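Gruvon Mostyn Packing Table, six-foot

Item no. 3035
Price: $218
In stock, ships from our warehouse

Overview
Specifications
What comes in the carton
Questions
Shipping and returns

The Mostyn is a standing-height table for packing small and medium parcels. It is six feet long, with a flat top, a full-length lower shelf and a rail at the back that takes the accessories listed further down this page. Most of our customers use it in a stockroom or garage, for filling boxes, folding clothes, wrapping dishes or sorting returns. It also works as a general work table in a laundry room or craft room.

The top is one piece, so there is no seam for paper or tape to catch on. The front edge is rounded over and the back edge is square, so the table can be pushed flat to a wall. The surface is sealed and can be wiped down with a damp cloth and dish soap. Adhesive left by tape and labels comes off with a plastic scraper. Do not use a metal blade or an abrasive pad on the top.

The lower shelf is meant for flat cartons, rolls of paper and bags of fill. It sits high enough off the floor to sweep under. The shelf can be left off if you want to store a rolling bin or a stool underneath, but in that case the cross brace at the back must still be fitted. The table is not rated for any load without it.

Each leg has a screw-in leveling foot. On an uneven floor, set the two back feet first, then bring the front feet up until the table stops rocking. Locking casters are sold separately as part of the Imano rail and caster kit. The casters replace the feet and raise the top slightly.

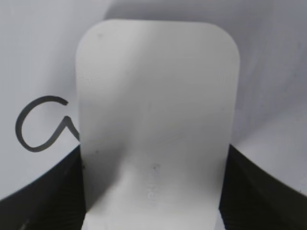

Can I put two tables end to end?
Two Mostyn tables can be joined with the connector plate, which is sold separately. The plate bolts into the holes already drilled under each end of the top. Level both tables before tightening the bolts.

How long does assembly take?
Allow an hour for one person working at a normal pace. A second person is needed to turn the table upright. The hex key is included. You will also need a Phillips screwdriver for the shelf clips.

Can the height be changed?
The legs have five height positions. The table has to be emptied and laid on its back to change them, so it is best to settle on a height at assembly. For packing on your feet, start with the top at hip level and adjust from there. Taller cartons call for a lower setting.

Is the top safe for cutting?
Use a cutting mat. A box knife will go through the sealed finish and the scratches will hold dirt. Damage from blades is not covered by the warranty.

Does it fit the older Plumska shelves?
Plumska uprights clip to the back rail on all tables made since January of last year. Earlier tables have a narrower rail and need the adapter clips. If you are not sure which rail you have, look for the row of slots along its lower edge. The narrow rail has none.

Can I keep it in an unheated garage?
Yes, as long as it stays dry. The frame is coated against rust, but the underside of the top should not sit in damp air for a whole season. The table is not made for outdoor use.

Specifications

Item: 3035
Name: Mostyn packing table
Length: 6 feet
Height positions: 5
Top: one piece, sealed
Frame: coated steel
Lower shelf: full length, removable
Back rail: slotted, fits Imano and Plumska accessories
Feet: screw-in levelers
Assembly: required
Use: indoor

What comes in the carton

Table top
Four legs with leveling feet
Two end frames
Back cross brace
Lower shelf with clips
Slotted back rail
Bolt pack and hex key
Printed instructions

Check the bolt pack against the list on the first page of the instructions before you start. If anything is missing, contact us with the item number and the batch code from the carton label, and we will mail the part at no charge.

Accessories sold separately

Imano roll holder. Mounts on the back rail and takes one roll of kraft paper or thin foam wrap. The bar lifts out from either side to change the roll. A serrated tear strip is fitted along the front.

Imano rail and caster kit. Four locking casters and a second rail for the front of the lower shelf, which keeps flat cartons from sliding out when the table is moved.

Plumska upright pair with shelf. Adds a narrow shelf above the back of the table for labels, markers and a tape dispenser. Keep heavier things such as printers on the table top or on the lower shelf.

Plumska carton dividers. Wire dividers that stand on the lower shelf and hold flat cartons upright by size. Sold as a pack. They hook over the shelf edge and can be moved without tools.

Connector plate. Joins two tables end to end. Bolts included.

Setting up the table for packing

Put the cartons on the side you reach from, and the finished parcels on the other. A right-handed packer usually does well with flat cartons on the left and tape on the right. Keep the middle of the top clear. Fill and paper should be within reach from where you stand, which on a table this length means the roll holder goes near the center of the rail and not at the end.

Leave room to walk along the front. If the table stands in a corridor or next to a door, check that a loaded cart can get past before you bolt on any accessories.

For fragile items, lay out a sheet of wrap first and set the item on it near one corner. Roll toward the opposite corner, tucking the sides in as you go. Put a layer of fill in the bottom of the carton, stand the wrapped item on it, and fill the sides before the top. Close the flaps and shake gently. If you can hear or feel movement, open the carton and add more fill.

Care

Wipe the top at the end of the day. Check the leg bolts one month after assembly and tighten any that have worked loose. After that, twice a year is enough. Tables on casters should be checked more often. Replacement feet, shelf clips and bolts can be ordered by item number.

Shipping and returns

The table ships flat in one carton by ground freight. The driver delivers to the curb or the loading dock. The carton is long and is best carried by two people. Inspect it before signing and write any damage on the delivery slip.

Unassembled tables in the original carton can be returned within 30 days. Assembled tables can be returned only for a fault. The frame has a five-year warranty against bending and weld failure under normal indoor use. The top, feet and clips are covered for one year.

Page last updated August 6, 2023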